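About Frerichs

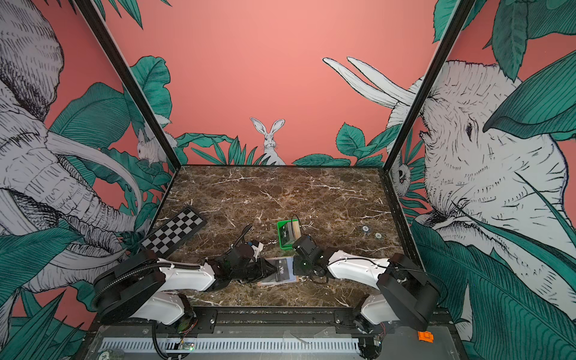
Frerichs prints wall panels and table coverings for children's rooms, waiting rooms and play corners. Kerstin Reuter and Hartmut Sperling started the company in a rented garage with one secondhand printer, and we now have 13 people working in 2 buildings on the same street. Most of our orders are for animal designs. The coral-pink one with the line-drawn elephants and green tropical leaves is called Pitus, and it has been in the catalog longer than anything else we sell. Annelore Albers draws the animals in black and white and leaves the color to the background and the plants. She likes to put small animals where they take a minute to find, such as the rabbit crouching in the leaves on the left wall or the bird looking out on the right one.

Each design is planned for 3 walls. The customer sends us measurements, we scale the drawing to fit, and we mail a paper proof before anything is printed. Corners get the most attention, and Annelore will redraw a section if an eye or an ear would land on a fold. We keep 40 designs in stock and can print any of them on a different background color for a small charge.

Table coverings came later. Customers were asking for something to go with the walls, and Casimiro Bermúdez worked out a line of stone and marble patterns under the name Nestik. Brown is the one we reorder most. They wipe clean with a damp cloth and mild soap.

Ward Nijs handles orders and samples. Samples are free, up to five per address, and usually go out the next working day. The showroom is open by appointment, except for the last half of July, when we close for vacation. Parking is behind the building, and the entrance is on the same side.

Page last updated 3/15/20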